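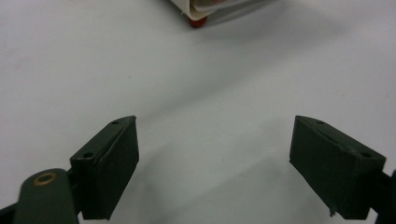

*The table top, pale grey-white*

**How to get a white tabletop without yellow marks after oiling?**

I live in Gratcombe and I bought a second-hand table, painted in a pale color. The seller told me to put Flimau oil on it two times per year. I did it in March and after 28 days I saw yellow marks near the window side. Did I use too much? I don't want to sand everything again. I rent, so I also can not make much dust.

Posted December 5, 2022

---

**Answer 1**

Oil on white paint is always a risk, I think. Oil becomes yellow with time, and more quickly in a dark corner. Wash it first with warm water and a little dish soap, then let it dry for one night. If the marks stay, sand only this part by hand with 180 paper, very light, with a damp cloth near you for the dust. 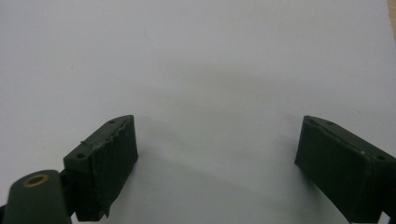

After this you put a clear water-based varnish. I used the one from Resteo and it stayed white for two years. Please make 2 thin coats and not one thick. Between the coats I waited until the next morning.

---

**Answer 2**

just paint it again, faster

---

**Answer 3**

I agree with the first answer, but please test under the table before. My paint was from Vandenberghe, color number 3667, and the varnish made it a bit more grey. If you know your color number, the shop can maybe tell you.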